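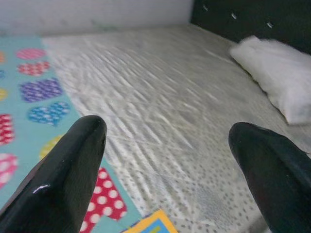

Creases in a sheet are a fitting problem before they are a laundry problem, Jocelyn Belmonte maintains, and ironing a sheet that is too large for the mattress is a waste of an evening.

The point is a fair one. A sheet lies flat when it is under tension in both directions. Take the tension off one corner and the slack runs across the bed in parallel folds, usually on the diagonal, towards the opposite corner. The folds can be smoothed by hand, but they come back as soon as somebody sits down. A smaller sheet, or a set of elastic straps underneath, does more than the iron.

Thread count has little bearing on this. Sheets sold at 500 threads are often heavier and hang well at the sides, yet the finer yarns take a crease readily and hold it. A plain weave at a lower count recovers faster after washing if it is taken from the drum promptly and shaken out. Printed sheets behave like the cloth they are printed on. A small repeating pattern, such as dots, has one practical benefit: it shows at a glance whether the fabric has been pulled off the straight.

Pillows are simpler. One with a fluffy outer face should be kept off the bed at night and aired by day, as the pile flattens under the weight of a head. Brushing with a soft clothes brush lifts most of it.

The headboard is the part most often left out of the weekly clean. On a buttoned headboard, dust settles in the dip behind each button and along the top edge. Dark covers show it sooner than pale ones. Use the narrow nozzle on low suction, working from the button outwards, and do not pull at the button itself. The cord behind it is usually tied to a staple or a toggle, and a loose one is a job for an upholsterer. Sonier, the repair workshop, charges 36 for a single button and will not quote over the telephone.

Woven upholstery needs a different approach. Tweed-type cloths are made from yarns of several shades, so small marks disappear into the pattern while lint and stray threads stand out. Pick these off by hand first. A sticky roller is quick, but it can lift the ends of a coarse yarn and leave the surface fuzzy.
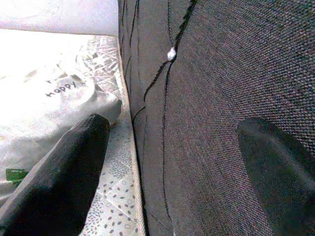 Grey woven upholstery with a beige piped edge.

Dark lines on a woven cover should be tested before anything is cut. Run a fingernail under the line. If it lifts freely along its length, it is a loose thread and may be removed. If it is anchored at intervals, it belongs to the cloth or to a seam, and cutting it may open the stitching. A pulled thread is worked back through to the reverse with a blunt needle – never trimmed at the surface.

Piping wears before the panels do, and a pale piping shows soil first. Clean it with a damp white cloth wrapped over one finger, in short strokes along the cord, and let it dry fully before vacuuming.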